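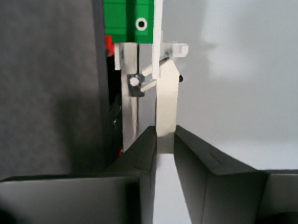 I get a lot of mail about Grirley, my evenings-and-lunch-breaks project where people teach a robot arm small jobs by driving it themselves, and most of it asks the same handful of things, so I've finally put the answers in one place. If you've never tried it, the job you'll probably start on is a grasp: bring the gripper in, get one fingertip on each side of the long cream bar down at its lower end, and close. That's the whole first lesson! It sounds like nothing, and then you spend a whole evening on it. Everything below assumes you're using the simulator, unless I say otherwise.

Do I need a robot?

Nope. You need a computer that can run Jalta (my simulator, free to download from the files page) and something to steer with. I have one real arm at home and it spends much of its life under a towel. If you do own an arm, skip down to the bit about real hardware, but please do the simulated tasks first anyway. You can drop things as often as you like in there and your downstairs neighbor will never know.

What do I steer with?

I use the Driltow, a little hand controller I designed and still sell as a kit when I have parts. You hold it like a fat marker, move your hand, and the gripper follows. Squeeze and the fingers close. A regular game controller works too. It's clumsier for twisting motions and better for straight lines, and I have met people who prefer it and will fight me on this. Keyboard steering exists in the menu. I put it in for testing and I wouldn't wish it on you.

What counts as one demonstration?

One try at the task, start to finish, from the moment you press record to the moment you press stop. For the bar tasks that should be under 30 seconds. If you're going over, you're being too careful, and the robot learns your hesitating right along with everything else. I had a whole batch where the arm would drift up to the part and then just hover there like it had forgotten why it came in, and that was me. That was exactly how I'd been doing it, chewing my lip.

Should I delete the bad ones?

Some of them. Toss anything where you sneezed, got a phone call, or recorded the wrong task (check the name in the corner before you press record, please, I beg you). But a try where you came in crooked, noticed, backed off and fixed it? Keep that! Those are gold. A robot that has only ever seen perfect approaches has no idea what to do when it's a little off to one side. Mark them "recovered" in the notes box so I can find them.

How many do you need before it learns anything?

It depends on the task, sorry. For a plain grasp with the part always in the same spot, I've had something decent from a single afternoon of recordings. Once I started shifting the starting position around it took roughly 800 before I stopped wincing while I watched it. The mixed set on the files page has 3119 demonstrations in it as I write this, and a big slice of those came from Shewit Teshome, who does them over breakfast and is much faster than I am.

My gripper closes and the part shoots out sideways. What am I doing wrong?

You're touching with one finger first. When a single finger gets there early it pushes the part, and by the time the other one shows up there's nothing left to pinch. Line up so the part sits midway between the fingers, then stop moving your hand completely, and only then squeeze. If it still happens, orbit the view and look from another angle. A grasp can look beautifully centered from the front and be way off in depth. Parts with slopes or slanted ends make this worse, so go for a stretch where the two sides run nearly parallel.

Why does the view start so close?

Because I kept the camera far back in the first release and everybody missed. Close up you lose the big picture, sure, but what you need for a grasp is the fingertips and the part and the little gap between them. Scroll out for the approach if you like, then scroll back in. The record button doesn't care what your view is doing, since only the arm and the parts get saved.

Can I grab the part anywhere I want?

In free play, yes, go wild. For recordings, follow the task card. If half of you grab a bar at the bottom and the other half in the middle, the robot tends to aim for someplace in between and do a poor job of both. I learned this the slow way. There's a separate "any grasp" task if you want to record your own ideas, and I read through that folder every month or so.

I'm left-handed, does that matter?

Not a bit. Flip the Driltow setting under Controls so the squeeze feels right. Cormac Breathnach wrote that option after I'd ignored his emails about it for most of a winter, so thank him and not me.

Can I try it on a real arm?

Yes, with the usual nagging. Set the speed limit to slow and leave it there for the first session. Keep the stop button under your free hand, and I mean under it, not across the desk. Replay one of your own recordings in the simulator before you send it to the arm, with the table height set to match yours. Mine was off by the thickness of a cutting board once and I scraped a fingertip. Soft foam blocks are good first parts. Please don't start with your favorite mug.

Guiding the arm by hand, pushing it through the motion with the motors relaxed, works as well if your arm allows it. I find it nicer for big sweeping moves and worse for the last bit before a grasp, where my own hand gets in the way of what I'm trying to look at.

Jalta runs really slowly on my laptop.

Turn off shadows first. Then close the second viewport, which is on by default. If it still crawls, drop the contact detail to 2 but no lower, as below that the fingers start sinking into things and your recordings won't be any use to anyone.

How do I send you my recordings?

Zip the folder, leave the file names alone, and use the upload form. I go through them after work from my bench in the Baluyot workshop building, so it can be a week or two before you hear back, longer in September when I'm moving house. Put your setup in the notes (controller, left or right hand, Jalta version). If you'd like your name on the credits page, tell me how to spell it.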